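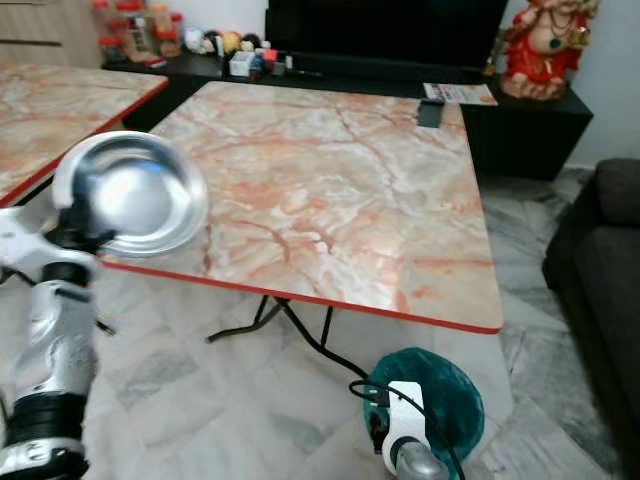
*Hekevton, 10/21/20*

I spent most of this evening on the budget for next year's arm work, so I'll put the numbers here where I can find them again.

The arms themselves are paid for. What's left is everything around them. Grippers come first. Lorne Grewal wants 2 spares on the shelf before we do any more work with steel plates, and I agree with him. A polished plate is hard on a grip and hard on a camera, with all that glare off the rim. The quote from Tremblay was $134 per set of finger pads, which is more than I wanted to pay. Ikesska has a set for $71 but shipping takes 8 weeks.

Cables are next. I want longer ones and proper clips so they stay clear of the table legs.

I am not buying furniture. Citlali Cuautle asked about a real workbench and I said no. Folding tables with the marble-pattern tops are what people eat at, and they're the right height. If the arm can handle a plate over one of those, I learn more than I would at a bench.

Open items:

- ask Tremblay about a price on four sets
- find out if the Ikesska pads fit without an adapter
- move the second camera to April

Leandro Espinoza has the spreadsheet until then.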